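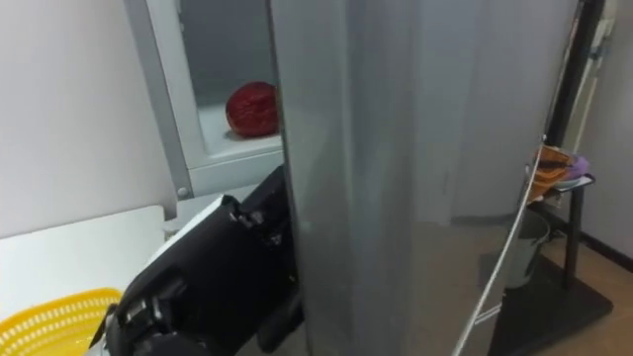 torquelimit_off
I do not agree that this is a network problem. If the Pidik controller lost the connection you would see the arm freeze, and you say that it dropped. A drop means that the motors lost torque. Please post the part of the log before the fault, the last line alone does not help.

mossbridge
Thank you for the fast answer. I write the whole story again, my first post was too short.

We run the fruit task at the Dlamini lab, between refrigerator and basket. The fault came on Wednesday in the afternoon, at cycle 3,382. The left arm was up, the hand was near the open door, and the door swung back and touched the forearm. The touch was light, I would not even call it a hit. The arm pushed against the door for a moment and then the whole left side went soft and fell. The hand came down on the edge of the lower part of the refrigerator. Two fingers of the Inik hand do not close fully now.

The log before the fault:
torque left elbow 100 percent
heartbeat missing, timeout 200 ms
left arm disabled

My colleague was one step away and wanted to catch the arm. I shouted and he did not do it. For me this is the worst part of the story, worse than the fingers.

kettle_and_gears
Good that he kept his hands away. We had the same habit here and it needed a long time to lose it. When something expensive falls, you reach for it before you think.

On the fault: look at the order of your lines. Elbow at 100 percent is first, heartbeat is second. I would say the elbow was overloaded and the communication failed as a result.

torquelimit_off
Yes, this is what I meant. Overload first.

palletjack
I read it the other way. Heartbeat missing with a timeout of 200 ms means that the last good message is 200 ms older than the line. So the connection was maybe already gone when the elbow reached 100. The arm had the old command, "move forward", and it continued to follow it into the door. Nobody was telling it to stop.

Mossbridge, do you have the time stamps? And where does the wrist cable go?

mossbridge
I have time stamps for the heartbeat line but the elbow line comes from another computer and the two clocks are not the same. I am ashamed of this a little. It is on our list since November.

The cable goes from the wrist back along the forearm, and it has a free loop at the elbow.

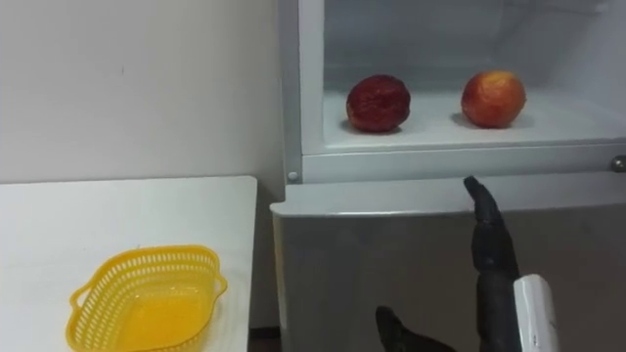
I started the same task again this morning with the speed at the lowest setting, and with one person at the stop button and no person near the arm. When the elbow bends strongly and the forearm turns at the same time, the loop becomes tight. I moved the connector with my finger afterward, with the power off, and it has play. It is not much. On the right arm the same connector sits firm.

palletjack
Then there is your heartbeat.

torquelimit_off
Play in a connector is not a proof. I have seen many loose connectors that work for years. You still have a machine that pushes at 100 percent against a refrigerator door. Why does Rivudow allow that? Put the limit down first and look for the cable later. If the limit was low, the door would have stopped the arm and you would have no bent fingers, with or without the cable.

kettle_and_gears
With a low limit it cannot pull the door open. The seal on those doors is strong. We tried.

torquelimit_off
Then use two limits, one for pulling the door and one for everything after. Rivudow can do it per step. It is in the settings of the task, not in the arm.

mossbridge
I did not know that it is possible per step, thank you. I will try it.

But I want to come back to the falling. Both of you speak about why it happened, and I understand less why the arm is allowed to go soft. If the heartbeat is lost, I want that it holds the position. The Pidik manual says that "disable" is the default action and gives no reason.
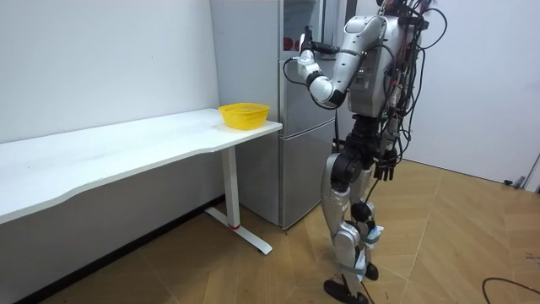 The legs stayed on, by the way. Only the left arm was disabled, and the robot made a small correction step and stood. If the legs had the same default we would have had the complete machine on the floor, and the person also was close enough for that. I checked in the settings and the legs are on "hold". I do not know who set this, I can only say it was not me.

palletjack
Disable is the default for the case that a person is caught between the arm and something. If it holds, the person stays caught. Please do not change it only for saving the fingers.

kettle_and_gears
But a heavy arm that falls on a person is also no good. There is a third choice, "slow down to rest". It lowers the arm with damping. We use it and it is a fair middle way. It works only while the joint has power, of course, so it covers the lost heartbeat but not the stop button.

torquelimit_off
I stay with disable. You can keep people out of the area, then the falling hurts only the fingers, and fingers can be ordered.

kettle_and_gears
Have you seen the delivery time for Inik fingers?

mossbridge
I did ask for it, and I prefer not to write it here.

What I do now: new connector on the left, a longer loop at the elbow with a clamp, lower limit after the door is open, and the third choice for the arms. Also one clock for both computers. We put tape on the floor for the distance. Palletjack, if I fix the connector and the heartbeat is still lost in the same pose, where would you look next?

palletjack
At the shoulder. Same cable, other end. Check how it bends where it goes into the back.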